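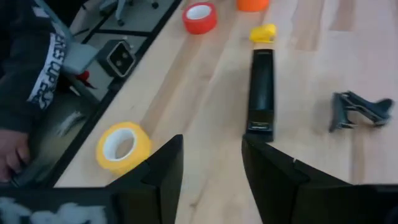
Stapler and binder clip on the test table, from the wrist camera.

Gripper Comparison, Progress Report to the Ljungberg Fund
8/31/21

We are very happy with where the project stands. Since March the Skancombe team has moved from bench checks to full desk-tidying runs, and the two finger designs you paid for are both in regular use. The long pointed pair is called Illar, the wide blunt pair Neltevberg. We have now logged 800 grasps, shared evenly between them, and the results are more interesting than we had hoped!

Illar is the clear favorite for small things. It gets under a binder clip lying on its side, and it can pick up a roll of tape by the rim without pushing it along the wood. Neltevberg is slower to line up but holds a stapler much more firmly, even when the grasp is off center. We had expected one design to win outright and are now planning to keep both.

The tests use ordinary office supplies and slotted plastic baskets. The operators swap the layout between runs so the controller can't lean on one arrangement.

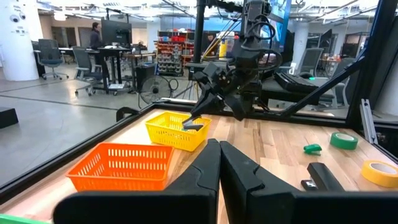
Cameras and controller

The wrist view has been a big help in the last few inches of a reach, where the fingers hide the object from most other angles. The fixed view is better for telling whether something landed in the basket or caught on the rim. Running the two together costs us a little speed. 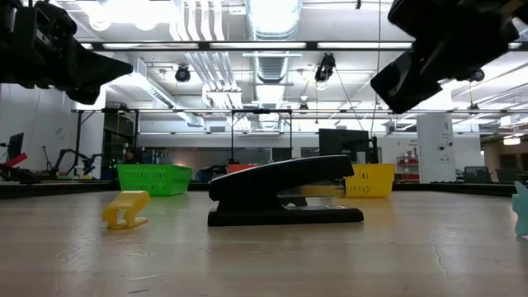 Glare is still our main headache. Shiny black plastic under bright ceiling lights confuses the depth estimate, and 7 of our last failed runs came down to that alone. A new exposure setting fixed 6 of them on replay, so we'll try it live next.

Still to do: repeat the stapler set with softer pads on Illar, finish the wear check on the Neltevberg fingertips, and send you the full grasp log with the next invoice.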